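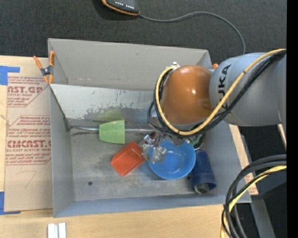 Ondura Open Bin, Gray

The Ondura is a large open bin for benches, sorting tables and wash-up areas. It has no lid and no dividers, so cups, bowls and food containers can go in any way up and be reached from any side. We sell it in gray only.

Most of our customers buy it for mixed tableware. School kitchens use it as a drop-off point at the end of lunch, and a few daycare centers keep one under the counter for play dishes. It also works for parts, hand tools and returned stock.

Sizes

Small – 8 inches deep, fits a standard bench
Large – 17 inches deep, needs a table or a low stand

Both sizes have the same footprint. The large one is heavy when full and should be moved by two people. If you plan to lift it often, order the small.

What is in the box

One bin, 3 spare feet and a care sheet. Cups and bowls are sold separately. The Sindetent tableware range is the one we stock, and it comes in mixed colors. You can't choose the colors in a mixed pack, but you can order singles from the parts list.

Care

Empty the bin before washing. Use warm water and dish soap, rinse, and stand it on its side to drain. Scouring pads will dull the finish. Stickers come off with cooking oil left on for a few minutes. Do not use it as a sink or leave water standing in it overnight.

Ordering

Orders placed before noon go out the same afternoon from our Eze warehouse. The warehouse holds almost 400 bins in a normal month, but stock runs low in August when schools reorder, so please call ahead for large quantities. Salamatu Nwachukwu handles school and daycare accounts. For spare feet, returns and damaged deliveries, ask for Oluwaseun Dauda.

Returns are accepted on unused bins in the original box. We pay the return shipping if the bin arrived cracked or the wrong size was sent – otherwise the buyer does.

Also from Osent: bench mats, low stands, drain racks, label holders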